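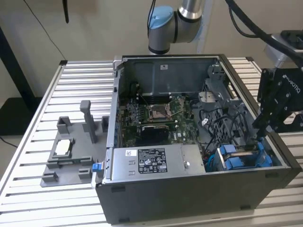
Computer Hardware Repair
Unit 3: Opening the case and working around the CPU socket

Read this before Sunday's lab. Bring a Phillips screwdriver and something to keep screws in. The department has trays, in theory.

1. What "tool-free" means

Most business desktops are sold as tool-free. Treat this as a claim to be tested. A colored latch or handle usually marks a part the manufacturer expects you to remove by hand, and blue is a common choice. It says nothing about the part beside it, which may be held by screws, clips, or both. If something will not move with light pressure, stop and look for what is holding it.

Lay the tower on its side with the opening facing up before touching the board. Students who work on an upright case drop screws into the power supply, and then we all wait.

2. Power

Unplug the cord, then hold the power button in for a few seconds. The power supply itself stays closed in this course. Videos that show you how to open one were not made by the person who will be paying for your hospital visit.

Read the label on the supply and write down the rated output. Online wattage calculators tend to run high, and some of them belong to stores that sell power supplies. Our worked example came to 284 watts on paper. The Luvura calculator wanted nearly double that.

3. The socket

With the lever up and the metal frame open, the socket is at its most fragile. Many current sockets have fine pins in the base, and a bent one may show up only as a missing memory channel – or as nothing at all until a week later. So:

– Check the triangle mark on the chip against the socket before lowering it.
– Lower it straight down. Do not slide it.
– Close the frame, then the lever. The lever takes real force on some boards, which is normal and unpleasant.

On thermal paste: the Jisance handout still in circulation gives a special spreading pattern. I have seen no good evidence that it matters on an office machine. A small dot in the middle will do.

4. Memory and cards

Reseating memory fixes fewer faults than its reputation suggests. Do it once, test, and move on. Support a long card with your other hand when you release it.

Lab sheet: 25 points, due at the end of the session. Copy part numbers from the parts themselves. Last term 27 sheets had them copied from a search result, several for the wrong model.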